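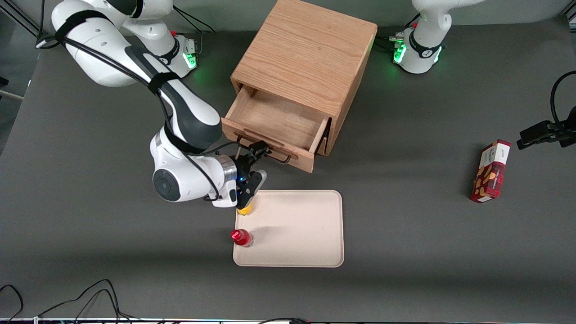

Keeping a Kitchen Drawer You Can Find Things In

My mother-in-law, Raymonde Wong, kept every rubber band that ever came into her house, and when we cleared out her kitchen I brought home a whole cookie tin of them. I mention it so you know I'm no natural at tidying! But I have moved house twice with a junk drawer I was ashamed of, and over the years I've landed on a few habits that stuck.

Start by emptying the whole drawer. I know you want to pick through it and pull out the obvious trash, and I did it that way for years, but it never works as well as tipping everything onto an old towel. Wipe the inside with warm water and a drop of dish soap, get the crumbs out of the corners with a dry toothbrush, and leave it open while you sort.

Put like with like before you buy a single organizer. Batteries in one pile, pens in another, then string, tape, candles, takeout menus (do you still call from those? I don't) and all the little screws. Try each pen on the back of an envelope. Dead batteries go in a jar by the door, and I take the jar along when I go to the hardware store, which has a drop-off bin.

Now measure. Mine is 16 inches wide inside, and I once came home with a beautiful set of trays that would have fit if I'd remembered to allow for the runners. Measure the height too — a drawer that won't close over a tape dispenser will make you say things in front of the children.

You don't need fancy dividers. The bottoms of cereal boxes, cut down to a couple of inches, do very nicely, and so do the lids from shoe boxes. A dab of poster putty under each one stops them sliding when somebody yanks the drawer open. Muffin pans are good for tiny things like thumbtacks and picture hooks, if your drawer is deep enough.

Sharp things get their own spot. I push a wine cork onto the tip of anything pointy, and scissors lie with the handles toward me.

For a sticky wooden drawer, rub a plain white candle along the runners, slide it in and out a few times, and rub again. Bar soap will do in a pinch, though I find it picks up dust. If the front has come loose, tighten the screws before you load it all back in.

My neighbor Océane writes the date on a strip of masking tape inside the drawer every time she clears it. I copied her, and mine says 6/12/24. The rubber bands, I'm sorry to say, are still in their tin on top of the fridge.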